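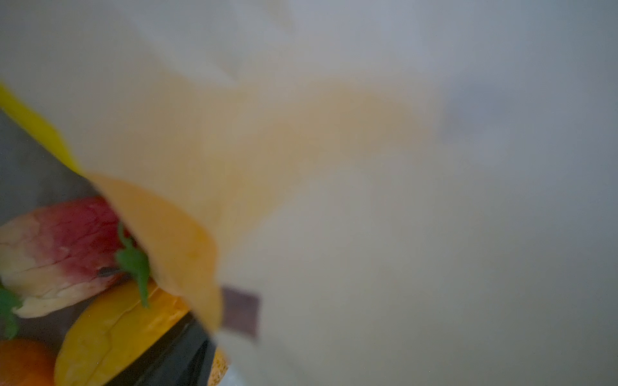
Zum Tag der offenen Tür bei Vashisht bin ich mit wenig Erwartung gefahren, und die Anreise gab mir recht: 36 Minuten im Shuttle, davon elf vor einer Schranke. Delwyn Gilchrist führte durch die Musterküchen und sprach viel von »Wohngefühl«. Was die Serie Tirumon kostet, wusste er nicht.

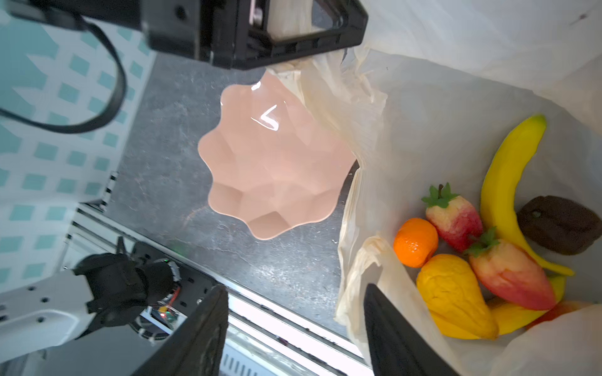
Rosa Schale mit gewelltem Rand auf dunkelgrau gesprenkelter Arbeitsfläche

Die Schubladen laufen leise, das gebe ich zu. Aber drei Jahre Garantie auf Scharniere? Mein Begleiter Ekow Ackah fragte zweimal nach und bekam einen Prospekt. Der Kaffee kostete 2 Euro und war dünn. Rückfahrt gegen Mittag, ohne Bestellung.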